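Packing table check, Room 205
Sheet 3,288
Checked by: Nobuhle Nkosi
Month: November
Last sheet seen: yes, all ticks and no comments, so I have started again from the top

Marks used: OK, Not OK, Not shown. "Not shown" means someone told me it was fine and I have nothing to go on but their word. Please don't change these to OK afterwards.

1. Table

1.1 Table stands level and does not rock. OK
Leaned on each corner in turn. The old sheet says "levelled by Zokiritz". It may have been. It doesn't rock, which is all I can sign for.

1.2 Top free of chips, splits and raised edges. OK
Ran a cloth along the front edge and it didn't catch. Didn't do the far edge against the wall.

1.3 Load limit marked. Not OK
I was told 35 kg. Where does that come from? The only place it's written is on the previous sheet, and that one got it from the sheet before. I want the maker's paper or I want the number taken off. Until then, small cartons only.

1.4 Top cleaned with the right stuff. Not shown
There is a bottle of Cumari surface cleaner on the shelf by the door and a rota that says it's used at the end of each shift. The rota was filled in for the rest of the week when I looked at it. I would like to know how.
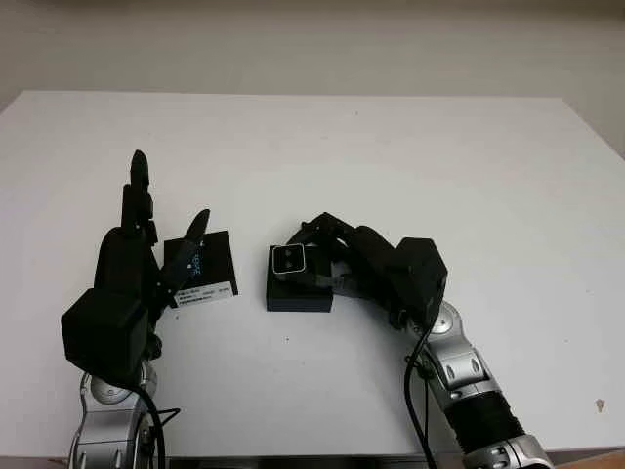

Label checks are the part of this sheet I trust least, and I've said so before. The question as printed is "Is the label present?" and of course it's present, so it gets a tick and off we go. Present is not much use if a packer can't read it. Take the small black box on the white table: there's a white label down near the bottom edge with several lines of tiny black print, and I can't make out a word of it from there. The small blue logo on the face is no better. If the packer has to pick every box up and bring it to their nose, that's a lot of extra handling, and I'd expect mix-ups. I have changed the question below.

2. Boxes and labels

2.1 Label readable at arm's length. Not OK
See above. I was told "the scanner reads it". Fine, and on the days the scanner is flat?

2.2 Label stuck down at all four corners. OK
On the ones I handled. I didn't handle the whole shelf.

2.3 Boxes stood so the label faces the packer. Not OK
Nothing in the packing notes says which way round a box should go. People do it the way they were shown, and they were shown by different people. Add a line to the notes, please.

2.4 Boxes not left standing on edge where they can be knocked. Comment only
The notes say "stable". I don't know what that rules out. Flat on the biggest face would be a rule I could check.

2.5 Damaged boxes put to one side and marked. Not shown
There is a tray for them. Nothing in it. Either we have had no damaged boxes out of a batch of 1,000 or they are going back on the shelf. I have my view.

3. Light and walls

3.1 Light over the table good enough to read a label. Comment only
Better than last winter. I still think this should be tested with a real label, held by somebody who needs glasses.

3.2 Wall behind the table clean and free of loose fixings. OK

3.3 No notices taped over sockets or switches. OK
There was one by the door. I took it down while I was there, so this is an OK that would have been a Not OK ten minutes earlier.

4. Floor and doors

4.1 Way out clear. OK at 2.15 pm
I put the time in on purpose. I walked past at 4 pm and the Tuton delivery was stacked by the door.

4.2 Floor dry and nothing to trip on between door and table. OK
Mat by the door has a curled corner. Tape was offered as the repair. Tape was the repair last time.

4.3 Door closes by itself. Not OK
It closes if you help it. Reported twice according to the log, no job number either time.

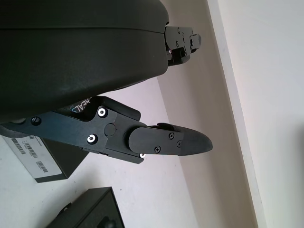

Stores and Packing Section, Mthembu House

5. Paperwork and people

5.1 Packing notes in the room and up to date. Not OK
Two versions in the same folder. The newer one is behind the older one and they disagree on how high to stack. Throw one away.

5.2 New starters shown the notes before their first shift. Not shown
Signatures are all there, all in the same pen. I am not accusing anyone of anything. I'd like to talk to two of them next time.

5.3 First aid box complete. Not OK
Plasters yes, eyewash out of date. The contents card says it was checked, with initials I can't match to anybody on the staff list.

5.4 Near misses written down. Not shown
The book is blank. Please ask on shift instead of asking the book.

6. To be done

Load limit for the table: find the maker's paper. Owner: Stores office.
Label print: ask for a larger size, or at least a larger first line. Owner: me.
Door closer: raise again, and send me the job number this time.
Packing notes: one version, with a line on which way boxes face.
Mat: replace. No tape.
Eyewash: order today.
Cleaning rota: sign after the job is done.

I've left the overall result blank. The form wants one tick for the whole room and I don't think one tick can cover a level table and a door that won't shut. If the office needs something in that space, put "see comments" and send whoever asks to me.

N. Nkosi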